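Home & Play | Features

The Plain Block Holds Its Ground

Jun 18, 2026

Painted wooden blocks have been on toy shelves for so long that most shoppers walk right past them. At Laxdal, a toy store in Zelulow, they sit on the bottom rack by the door, sold loose from open bins. The store sold 518 of them in March, more than any other item under ten dollars.

The blocks come from Edel, a workshop on the edge of town that started out making drawer pulls. It still does, in the mornings. Blocks are cut in the afternoon, sanded, and given two coats of flat paint. Each batch is 180 pieces, and there are 4 colors. Yellow is the one that sells out first.

Flat paint is a choice that customers ask about. Gloss wipes clean more easily, but it makes blocks slide, and a tower of slick cubes comes down early. A matte surface grips a little. It also picks up marks.

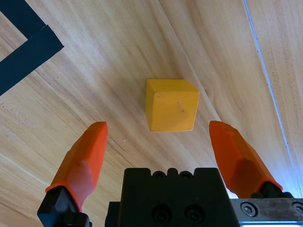

Scuffs and worn edges don't bother most buyers. Laxdal keeps a bin of used blocks next to the new ones, priced at 47 cents each, and parents dig through it first. The corners have already softened, and a few more streaks won't matter. The store turns away anything with splinters or flaking paint.

Care is simple. Wipe with a damp cloth and dry right away. Don't soak them. Water gets into the end grain and lifts the paint from underneath, usually at a corner.

A low wooden table makes a good place to build — it is flat, and a dropped block doesn't have far to fall. On carpet, anything over five high tends to lean.

Edel has been asked to add letters and numbers. So far it has said no, though a set of half-size cubes is being tested under the name Zilum. Those should reach the bins at Laxdal before the fall, in yellow and one other color still to be picked.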